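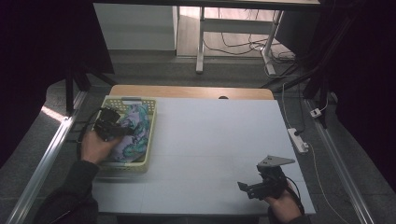

Citthorpe handling group, Wednesday catch-up, 2:15 pm

Present: Funmilayo Eze (chair), Damilola Afolabi (notes), bench staff. Kravets rep dialed in, dropped off twice.

1. Left gripper fault
Jaws stopped closing partway through cloth folding on Monday's run. Error 562 on the log. Operator let go of the handle, jaws then snapped shut by themselves. No injury, pinched glove. Funmilayo wants it written up as a near miss anyway. Agreed.

Kravets say 562 is a signal dropout, most likely cable or connector. Damilola not convinced, same cable passed the bend test in January. Kravets asked how many cycles on it. Log says 3000, their service interval is 200 hours, no one has been tracking hours. To sort out.

Real worry is the snap shut. Should fail open. Kravets to confirm wether that is a firmware setting or hard wired. Until then nobody puts fingers near the jaws with power on, incl. to free snagged cloth. Power off first, every time.

2. Cables
Trip risk raised again, second meeting running. Floor runs to be taped or covered before next session. Power strip to come up off the floor. Tistmont have spare cable covers, Funmilayo to ask.

3. Data from Monday
80 folds recorded before the fault. Keep or bin? Last few look jerky on the left side. Damilola to go thru and flag, decision next time.

4. Grultarard order
Replacement jaws still not shipped. Chase.

Actions
FE: near miss form, cable covers, chase Grultarard
DA: swap left cable, retest w/o cloth, flag bad folds, start an hours log
Kravets: answer on fail open, in writting

Left gripper out of use till retest is signed off. Closed 2:50.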